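Vanhove kraft table roll, 800 mm wide

I've sold this brown paper at Windoditz for years and I still get through loads of it myself! It goes over a work surface, takes the knocks, and when it's looking tatty you peel it up and start again. I like mine marked out in squares with blue masking tape, straight over the top.

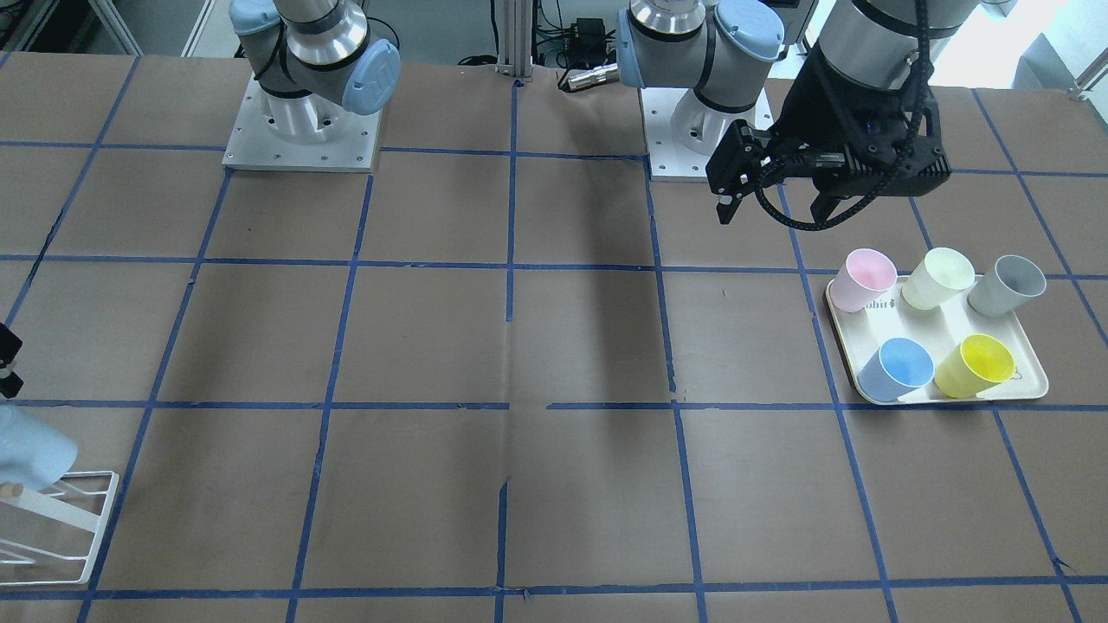
What you get

One roll, 800 mm wide, packed at our Prosthorpe shop. Order code 341. Tape is sold separately (six rolls to a pack, and you'll want them).

Cups and trays sit happily on it, and so does a wire dish rack.

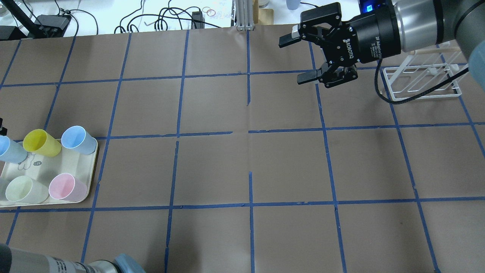 I'd lay the long strips first and do the crossways ones after, pressing down well where they meet. Mine are never perfectly straight and it doesn't bother me a bit. Delivery takes seven days, or you can collect from Skudstead.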